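Washing and Caring for Patterned White Fabrics — Frequently Asked Questions

Pletside Linens
Answers by Farzana Awan, with corrections from Kamran Swati
Last updated 13 December 2023

Do I really need a special detergent for white fabric with a pattern on it?

Probably not. We get sent a lot of bottles with "whites" on the label, and most of them did no better in our wash than the plain liquid we buy for everything else. If the pattern is printed or dyed, be careful with anything that contains bleach. Read the back of the bottle, because the front won't tell you.

The care label says cold wash only. Is that just the maker covering itself?

Sometimes. I have washed cold-only cotton in warm water many times and it came out fine. I have also ruined a Drulia tablecloth that way, so take my doubts with some care. If you would be upset to lose it, follow the label.

Does vinegar in the rinse set the colors?

I don't believe it does. Sobia Afridi, who sews for us, was sure of it for years, so we cut one old sheet in half and washed both pieces 19 times, one with vinegar and one without. Neither of us could tell them apart. Modern dyes are fixed at the mill or they aren't fixed at all.

How do I test whether the pattern will run?

Wet a corner on the back, press a white paper towel on it and leave it there for some 9 minutes. If color comes off on the towel, wash the piece alone. Those "color catcher" sheets may pick up a little loose dye, but I wouldn't trust one with a red border.

My white background has gone gray. Can it be saved?

Maybe. Graying is often old detergent that never rinsed out, so try 2 washes with no soap before you buy a whitening product. If it's still gray after that, try an oxygen powder and soak it overnight. Expect it to look better, and don't expect new.

How can I tell if it's clean before I put it away?

Lift a fold and look at it against a plain, pale wall in daylight. A busy pattern hides a lot when the cloth is lying flat on a bed or a colored table. Check along the folds too, where the dirt tends to sit.

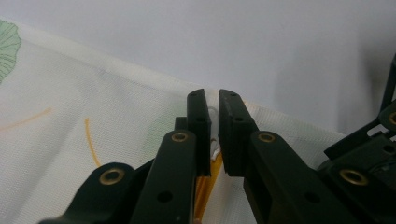
A fold of white patterned fabric against a light gray wall.

Should I iron on the pattern side?

Iron the back. For raised stitching, lay it face down on a towel. The Bugti pressing cloth gets recommended to us constantly, and I'm sure it's a nice cloth, but a clean cotton dish towel has done the same job here since April.

Is it better to fold or roll?

Rolling gives you fewer creases and takes up more room. That's the whole argument as far as I can see. If you fold, change where the folds fall each time you put the piece away — sharp creases left in one place for years do weaken the cloth.

Do I need acid-free tissue?

For your grandmother's christening gown, yes. For a spare curtain, save your money. Ghazala Virk wrote to ask about the Lornia storage bags as well, and my answer is the same. A clean old pillowcase lets the air through and costs nothing.

What about cedar blocks for moths?

I'm not convinced, and moths mostly want wool anyway. If your fabric is cotton or linen, worry more about damp. Never let bare cedar touch white cloth, as the oil can leave a yellow mark.

Can I send you a stain question?

Yes, by the contact form. Tell us what the fabric is, what was spilled and what you have already put on it. Boonmee Chaimongkol reads the messages and can't do much with "it's brown."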